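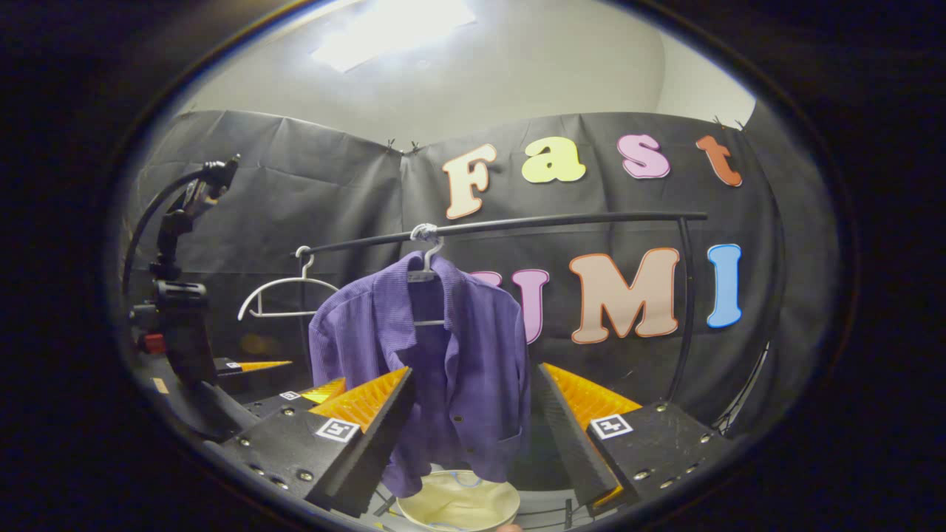
Colleen Desjardins

Secondhand Clothing and the Town of Wadorthorpe
Project report, 2024-01-23

Background

My project looked at how people in Wadorthorpe get rid of clothes they no longer wear, and where those clothes go next. The town has two secondhand shops, Palix and Mac Carthaigh. Both accept donations and both sell by the item.

Method

I handed out a paper survey in June at the library and the bus station. I got back 190 completed forms. I also spent 30 hours at Palix going through the intake log, where the staff write down each garment, its fabric and its condition. The log pages I was given cover 774 garments.

Findings

Most people who answered said they donate clothes when they move or change jobs. Few said the clothes were worn out. Poor fit was the most common reason given, followed by a change in taste.

In the log, cotton shirts and jeans made up the largest group. Jackets and coats came in less often but sold faster, and corduroy and wool were priced higher than polyester. Items with missing buttons were usually marked down and put out anyway. Stained items went to Zondness, a company that shreds textiles for padding.

Limits

The survey only reached people who were already out in the center of town. Mac Carthaigh does not keep a log, so I could not compare the two shops. Some entries at Palix had no fabric listed, and I left those out of the fabric table in Appendix B.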